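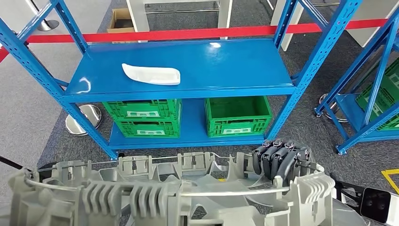

Subject: Re: Hand won't open after a pick
From: the Ralora bench at Sallonholm
Date: 23 Sep 2024

Hello everyone, and thank you for all the kind replies while I was away from the list. I promised I would write up our stuck hand properly, so get yourself a coffee, this runs on a bit.

Earlier on this list, somebody at Bisteck wrote:

> We have a humanoid doing tote and shelf work and every so often
> the right hand closes and stays closed. No fault code, the arm
> keeps moving, and the software believes the fingers are open.
> Power cycling clears it. Has anyone else had this? We are a bit
> nervous about people standing near it.

Yes, we have had exactly this, and you are right to be nervous! Ours does the same sort of job, light plastic parts on the upper shelf of a blue rack and green crates on the lower one, with a red belt barrier behind the rack. The first time it happened, the fingers curled down and stayed there while the arm went happily on to the next step. It then tried to set down a part it was still holding, and pushed the shelf hard enough to shift the whole rack over 2 inches toward the belt. Nothing broke and no one was hurt, but I did not sleep very well that night.

We spent far too long blaming the finger tendons. I had the hand apart on the bench more than once and found nothing worth mentioning except a bit of carpet fluff. What finally helped was going through the log line by line. There were 1,934 hand commands in that shift and 8 of them had never been answered. Our controller (we call it Han, long story) treated a missing answer as if the last request had gone through. So it asked for open, heard nothing, and wrote down "open."

The missing answers came from a connector at the wrist. With the arm reaching low, toward the crates, the cable pulled just enough to drop the signal. Reaching high it was perfectly fine, and of course all our bench tests were done high.

What we changed:

- The wrist cable has more slack now and a clamp on each side of the connector.
- Han no longer guesses. If the hand does not answer within 60 milliseconds, the arm stops where it is and the light goes red.
- The hand has to report its real finger position before the arm may leave the shelf.
- We moved the barrier back, and the rule is that a person goes inside it only with the stop pressed. A belt on a post tells people where to stand – it will not hold back an arm, and I think we had all gotten a little too comfortable with it.

To the Bisteck folks, I would please ask you not to rely on the power cycle. It clears the symptom and wipes the short log along with it, at least on our unit, and that cost us evidence from our first few events back in January. Copy the log off first, then restart.

One thing I still can't explain is why we only ever saw it on the right hand. Both wrists have the same cable and the same connector, as far as I can tell from the drawings. If your left one ever does it, I would dearly love to hear about it, and I'm glad to send the Han patch to anyone who writes to me off list.

Warm regards from Sallonholm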